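Print this page | E-mail this page

Gripper Comparison Program: Frequently Asked Questions

Posted 1st October by Hilkka Nurmi, Program Office

The Tosdale Automation Laboratory compares grippers, wrist cameras and controllers on desktop computer assembly tasks. The answers on this page are intended for suppliers and partner groups who wish to submit equipment, and for staff who will attend a session.

What is being compared in the current round?

Two grippers are under comparison: the Umex parallel model and the Aoki linkage model. Each is run with the same arm, the same controller settings and the same set of parts. Arms are not scored in this round. A separate comparison of arms is planned for December.

What does the work cell consist of?

The computer is laid on its side on an aluminum rail table with the side panel off, so that the arm can work from above. Parts are held in a molded tray to the left of the case. The tray takes a hard disk drive and an expansion card standing upright, and a processor lying in a recessed pocket.
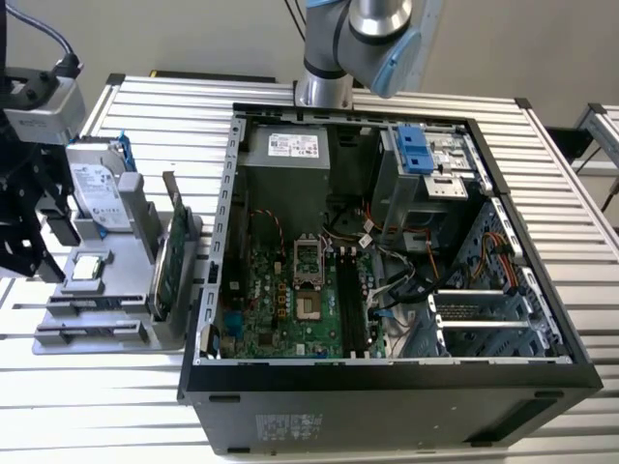

Photo: Tosdale Automation Laboratory

Each part has its own place in the tray, and the tray is not moved between grippers. Suppliers who need the dimensions of the tray may request the drawing from the Program Office.

Which tasks are included?

There are three tasks: placing a processor, inserting an expansion card and mounting a hard disk drive. The memory slots are left empty throughout this round. Cable work is also excluded - flexible parts call for a different scoring method, and we do not wish to mix the two sets of results.

How many attempts does each gripper receive?

Each gripper receives 50 attempts per task. When the tasks are complete, it performs a further 300 open and close cycles with no part in the fingers, and the finger gap is measured again. Both readings appear in the report.

What counts as a failed attempt?

An attempt fails if the part is dropped, if the controller stops the arm on a force limit, or if the part is not seated within 30 seconds of leaving its holder. An operator may not touch the part during an attempt. If this occurs, the attempt is recorded as void and repeated.

Are graphics cards part of the test?

Yes. They are handled separately from the smaller cards, as their weight is spread unevenly and the shroud gives the fingers less to hold. The card is kept in a wall-mounted holder and is approached from the front. Thin plates and brackets are kept in narrow slot holders so that finger alignment can be judged from the wrist view.

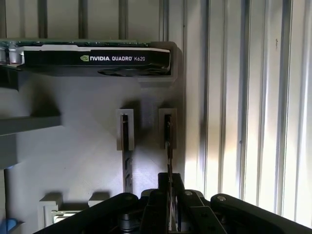
Wrist camera view: linkage gripper below the slot holders, with a Quadro K620 card at upper left.

Why are two camera positions used?

The fixed camera covers the case and the tray and is used for scoring. The wrist camera is used to check alignment before contact. Part of the wrist view is taken up by the gripper itself, and the amount differs from one gripper to another. This is noted in the report but does not affect the score.

May a supplier provide its own controller?

Not in this round. All equipment is driven by the Orkomau controller. A supplier may send a settings file, which must reach us at least 5 working days before the session. Changes on the day are not accepted.

Who receives the results?

Each supplier receives the full record for its own equipment. A summary covering both grippers is sent to partner groups after suppliers have had an opportunity to comment. Video is released on written request only.

Whom should I contact?

Please write to Hilkka Nurmi at the Program Office. Include the model, the mounting pattern and the total weight with fingers fitted.

Print this page | E-mail this page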